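4.2 Comparing the two grippers on kitchen items

For the second part of the study we wanted to know how much of the difference between our two controllers, Silska and Wirberg, was really a difference between fingers. Both grippers were run on the same arm and with the same set of kitchen items, and each pairing of gripper and controller was given 50 tries per item. We started the work in August and, to be fair to the slower controller, we set no time limit on the approach. The ketchup bottle took up more of our attention than any other item, as it is smooth, rounded, and rather wide for a parallel gripper, and a small error in the angle of the wrist is enough to push it along the tabletop. 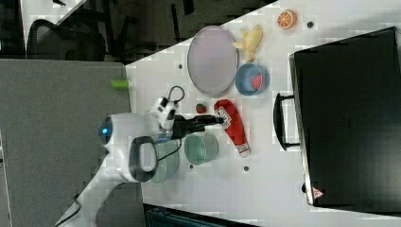 Why were both grippers tested on the same arm? Swapping the arm as well would have changed the reach and the stiffness of the wrist, and we could not have told those effects apart from the effect of the fingers.

With the Pinheiro fingers, Silska lost 9 of its 50 grasps on the bottle, and most of these were lost during the lift, well after the fingers had closed. Wirberg closes more gently and lost only two, though it needed a good deal more patience from everybody in the room. We had expected the Flurstead fingers, with their softer pads, to narrow this gap, and they did so for the fruit but hardly at all for the bottle. We also looked through 195 wrist camera clips from both controllers, and these helped us more than the force readings did, as it is much easier to judge the gap between a finger and the side of an object when one can look right along it.

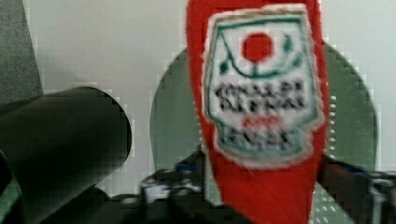

Figure 3. Wrist camera view of the ketchup bottle, with a gripper finger at left.

The clips also led us to change how we score a near miss. A touch that shifts the item but does not end in a grasp is now counted on its own, and the tables in the next section follow this rule.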